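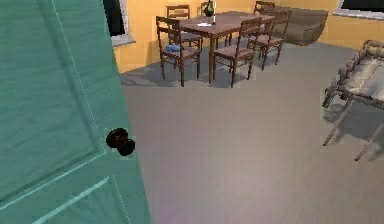

08/08/2022

Filed under: Soccer > Sports Science > Bench Notes
4 min read

Astora vests, sprint counts. Second go at this, after the Balogun session.

The Astora sales sheet says the new vest "captures every sprint." I would like to know what they think a sprint is. I've read the sheet, the quick start card and the settings help, and there are two different speed cutoffs in there depending on which one you open. Danjuma wrote to their support desk and got back a link to the sales sheet.

What we have so far is one file from Tukato's preseason block. 2,370 sprint events across the squad, after Hadiza took out the goalkeepers. The coaches love this number. Chukwuemeka has it on a slide already. I asked him to hold the slide until we knew what was in it and he said he'd think about it.

Of those events, 305 last less than one second. I don't believe a player reaches sprint speed, holds it and drops out of it in under a second that often. Some will be real, clipped at one end because the player was right on the cutoff. Others look like one run chopped into pieces: speed dips under the line for a sample or two, comes back up, and the vest counts a new sprint. Damilola pulled one of the wingers' traces and there is a single run down the line scored as three. So he gets credit for working three times as hard as he did, and the fullback chasing him, who was faster and steadier, gets one.

Session at Balogun. Used the Bestex timing gates on the long straight by the far touchline. Six players, each wearing the new vest with the old one taped over it. I know the taping is not ideal. The old unit sits higher on the back than it should and two of the players complained that it bounced. 100 runs through the gates altogether. Mix of flat-out, three-quarter pace, and runs with a check in the middle where Adaeze called them to slow and go again.

Gates give us average speed between beams and nothing else, so they can't settle the argument about peak speed. Writing that down now because somebody will quote them as if they could.

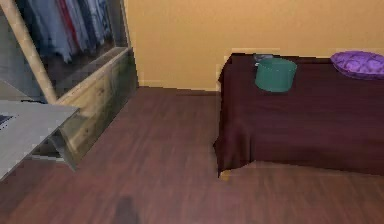 First look, before proper cleaning:

Flat-out runs: vest and gates agree well enough that I have no complaint. Old vest agrees too, for what it's worth, and it has been paid for.

Three-quarter pace: messy. This is where most match running sits, so it's the part I care about. The new vest calls some of these sprints and some not, for the same player at gate times I can't tell apart. Could be noise near the cutoff. Could be the smoothing they won't describe. Danjuma thinks it is the satellite fix because of the main stand. Maybe, but the stand was behind us for every run, the good ones included.

Runs with a check: split nearly every time, as expected. Damilola argues that a check and a second burst really is two efforts, and the legs would agree with her. Fair point. But then we need a minimum gap between efforts, written down and the same for everyone, and right now the gap is whatever the firmware feels like.

Adaeze ran the old file through a simple rule (merge anything closer than one second, drop anything shorter than one second) and the player ranking changed. Not at the top. In the middle it moved a lot, and the middle is where the selection arguments happen. I want to see that again with the rule fixed in advance, by someone who doesn't know which vest is which. We picked one second because it was a round number. Adaeze has been told to try others and to keep the ones that don't help us.

Things I'm not happy with on our side:
- vest clocks and gate clock were synced by hand clap. Hadiza's clap is good, but come on
- no wind reading
- same six players, all quick. We need at least one slow center back
- I knew what I was hoping to find

Asked Astora for raw samples before smoothing. They offered a webinar.

To do: Danjuma to chase the raw data again. Damilola to draft the minimum gap definition, one page at most. Hadiza to check the firmware number on every unit, as two of them were charged separately and may not have updated. Chukwuemeka to take the sprint total off the slide, or put "vendor definition" next to it in letters people can read. I'll repeat the three-quarter runs later in August with the vests swapped over, old underneath and new on top, and leave the gates where they are.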